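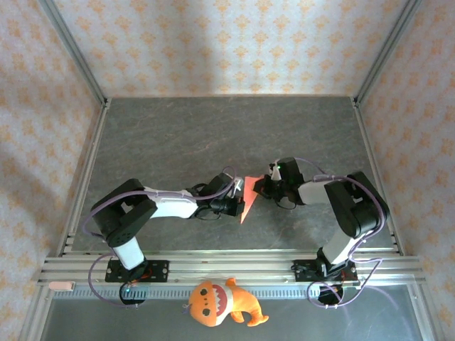 Both Larnska arms at the bench, sharing one orange triangle between the grippers.

Looking after the gripper pads on a two-arm paper cell

4 min read

If you fold or pass paper with a pair of arms, sooner or later the sheets start creeping in the grip, and it's so tempting to crank up the force and carry on (I did that for most of April!). Please clean the pads first. It takes 11 minutes once you've got the knack, and your paper will thank you with far fewer dents.

Step 1. Park and open

Send both arms home, open the grippers all the way, and switch off the motors at the Brokell supply. Give it a moment before you reach in. Then look along the cables from wrist to base and make sure there's slack at every joint, as you'll be nudging things about.

Step 2. Clean the pads

Wipe each pad with a barely damp cloth, working along the texture, then go over it with a soft dry toothbrush. Paper dust loves to hide in those little hollows. Leave the pads to air while you wipe down the tabletop.
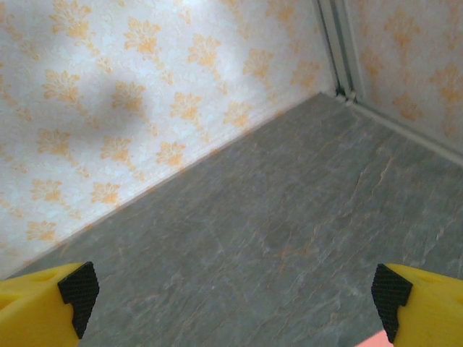

Step 3. Check the closing line

Power up and close each gripper slowly on nothing at all. The tips should meet evenly. If one side arrives early, loosen its screws half a turn, square it up and tighten again, a little at a time.

Step 4. Try it with paper

Start at 5 newtons and let one arm hold while the other comes in to take its edge.

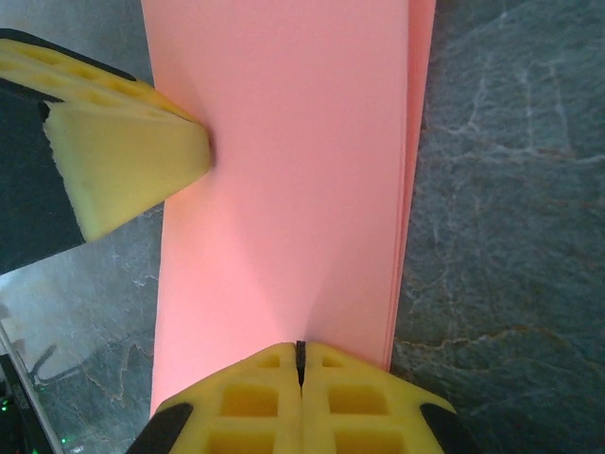
Go gently, and bring the force up only if the sheets slip during the handover. Save the new value in Jornico under the pad settings, and jot it down on paper too.

Related
Cable slack for the Larnska wrist
Jornico error 46 after a restart
Ordering Nilsuwan spare pads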